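Workshop notebook, Skendthorpe Growing Trials
Entry dated 5/24/18
Entered by D. Vlachopoulos; read and initialled by S. Halim

Autumn brassica bed, second sowing

The second sowing of kale and broccoli was pricked out this morning into the Ong trays. Germination was uneven across the bench. The trays nearest the door are behind the others by one true leaf, as they were in April, and I have moved them to the inner shelf. Jihad Chidiac has asked that the labels be written in pencil from now on. The marker has faded on everything sown before Easter, and we have one tray that may be either Tuscan kale or collards. It has been kept and will be identified when it is large enough.

Seed lot 1131 (sprouting broccoli, saved from last year's row) has been entered in the seed book. Colleagues are asked not to use it for the school packets until the germination count has been repeated. The first count was done on damp paper towel in the office, where the heater is left on, and I do not consider it a fair guide to what the seed will do in an unheated house.

Potting mix

The current batch is composted pine bark, coir and sieved worm castings, with Brovau pelletised manure crushed and added at the end. Aatos Pitkänen noted that the previous batch shed water when it dried out. On checking, the coir had been added straight from the block without a full soak. The correct procedure is to break the block into the large tub the evening before, cover it with water and leave it until morning. The mix sheet on the wall has been amended.

We used 300 litres in the fortnight, more than was allowed for. Part of this went to repotting the citrus, which was not on the program but was overdue. I have no objection, though it should have been written up here at the time.

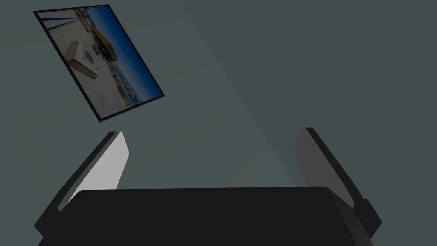
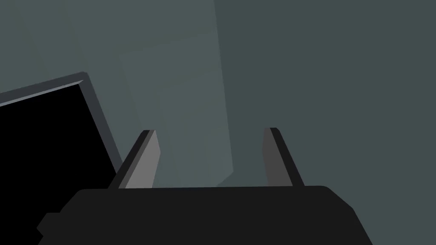 Question raised at the bench: Should the overwintering broad beans be inoculated again if they are going into the same bed as last year?

Response: A second inoculation is not required where healthy, well-nodulated beans grew in that bed within the last few years, as the rhizobia persist in the soil. We would prefer in any case to move the beans to the next bed along, owing to the chocolate spot recorded in spring. If the new bed has not carried beans or peas before, inoculate the seed on the day of sowing and keep it out of direct sun until it is covered.

Worm farm and compost

The worm farm was opened and the top tray turned. It has slowed with the cooler nights, and the citrus peel put in earlier in the month is largely untouched. Please add no more peel. Shahzad Khattak has wrapped the outside in old carpet and will look at it again when the weather turns properly.

Compost bay 2 was forked over into the empty bay beside it. The centre was still warm to the hand, the outer third dry and full of unbroken corn stalks. Stalks are to go through the shredder or be chopped with the spade before they are added -- this was agreed last season and has lapsed. The bay was watered in layers as it was rebuilt and covered with hessian.

Netting and frost cloth

The white butterfly is still about in the warm part of the day, and eggs were found on the undersides of the outer leaves in the northern bed. These were rubbed off by hand. The netting remains on until we have had a run of proper frosts. Two hoops have pulled out at the western end, where the soil is sandy, and have been reset with longer stakes.

The Clastilent frost cloth was brought down from the loft and aired. It has several small tears along one hem, all of which can be mended. I would ask that it not be pegged through the fabric this year. Fold the edge over a batten and weigh the batten down. The lettuce bed will be covered first, then the late coriander if there is enough cloth remaining.

Garlic

All cloves are in, at a spacing of a hand's width, in the bed that carried tomatoes. The purple type is already showing. The white type is not, and on digging up a single clove I found good roots and no shoot, so it has been left alone. Mulch is to be kept thin until the whole row is through.

Outstanding

Repeat germination count for lot 1131, in the unheated house, 7 days and again at 14.
Mend the hem of the frost cloth (Sutrisno has the heavy thread).
Order lime for the pea bed. The pH reading was lower than expected and should be taken again with fresh solution before any is spread.
Ask Aatos where the second soil thermometer has gone.
Sharpen secateurs ahead of the apple pruning.
Drain and coil the summer irrigation line on the eastern side.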